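Open day at the Fodus lab, two-arm table demo

By Berwyn Voyle
Jun 9, 2021

I went to the open day at Fodus that was posted here in May. A couple of people asked for a write-up, so this is mine. I work in packaging and know next to nothing about research robots.

Sign-in was at the Phillips Street door. They took us through in groups of 15 and each group got 30 minutes, which was short. I picked the table with the two black arms because it had the smallest crowd. The job there was kitchen items: spice jars, tins, a packet, a paper cup. The arms are mounted on opposite sides of the table and both reach in to the middle.

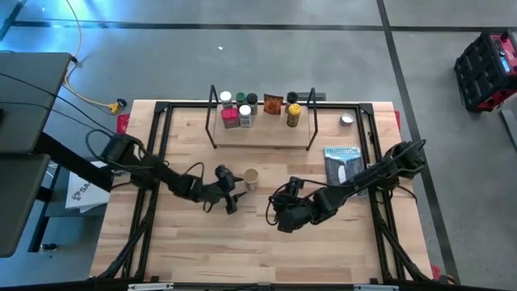
3 min read

Our guide was Genivaldo Teixeira. He said the goal is for the arms to take a jar off the little shelf at the back of the table, put it down in the work area, and later put it back where it came from. He ran it both ways while we were there, first with a person driving the arms and then with the software on its own. Driven by a person it was smooth. On its own it was slow, and it stopped twice on my group. Once it closed on nothing and opened again. The other time he hit the stop himself.

I asked why spices. He said they wanted things of different widths and heights that anyone could buy at a grocery store. The lids matter as much as the jars, because a wide screw cap and a small one need a different grip.
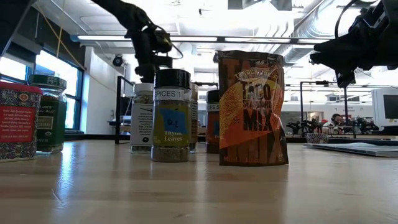
The part I liked best was when he let people move things. You could slide a jar a few inches or turn it so the label faced away, and then see if the arm still went for it. A kid in our group turned the thyme every chance she got. It managed most of the turns. It did worse when one jar was hiding behind another.

Would I go again? Yes, but I'd want the full hour.

---

skurkby_mill wrote:

Thanks for this. I was in the group after yours and came away less impressed. We saw it work by itself for maybe five minutes and the rest was a man with controls. That's puppetry. I've had a pick and place line at work for 9 years and it doesn't stop twice in half an hour.

---

hollis_r wrote:

@skurkby_mill your line picks the same part from the same spot all day. Mine does too. Turn one of your parts sideways and see what happens. I don't think you can compare the two.

---

skurkby_mill wrote:

I can compare them if they're going to tell visitors this will be in homes soon. That was said in our group. If it's a research project, call it that and I have no complaint.

---

Berwyn Voyle wrote:

Nobody said that in ours. Genivaldo was careful about it. He said the driven runs are how they record examples, and the software learns from those. The number on the whiteboard was 332 recorded runs for this task, and he said they'd want a lot more before trusting it with glass.

He also talked about the small cameras by the grippers. From up there the view changes a lot with every move, and it gets blurry when the arm is moving fast. One finger can end up covering part of the label, so they don't rely on reading it.
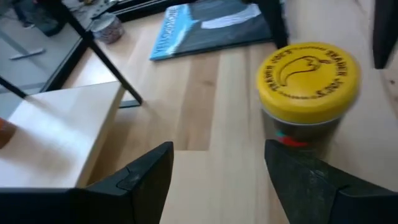 He said the lid is often the best clue at that range. I asked if they could just mark every lid with a code and be done with it. He said sure, and then it would work with marked lids.

---

tansy_otter wrote:

Did they say what the arms can lift? I'm looking at something like this for our school shop and the jars look light.

---

Berwyn Voyle wrote:

I didn't ask, sorry. Nothing on the table was heavy. There's a contact form on the Fodus page and they seemed glad to get questions.

---

hollis_r wrote:

@tansy_otter for a school I'd ask about the cables first. They hang in loops along the arms and I could see a student hooking one with a sleeve. The table has a frame but the top is open on the side where you stand. We were told to stay behind a line on the floor.

---

skurkby_mill wrote:

Agree with hollis on the cables, for once. For a school I'd buy one arm and spend the rest on guarding.

---

jerkby_north wrote:

Is there another one coming up? I couldn't get off work that day – and the drive from Jerkby is more than 30 miles, so I'd need some notice.

---

Berwyn Voyle wrote:

They're thinking of fall but had no date. There was a mailing list at the door and I signed up. I'll post here if I get anything.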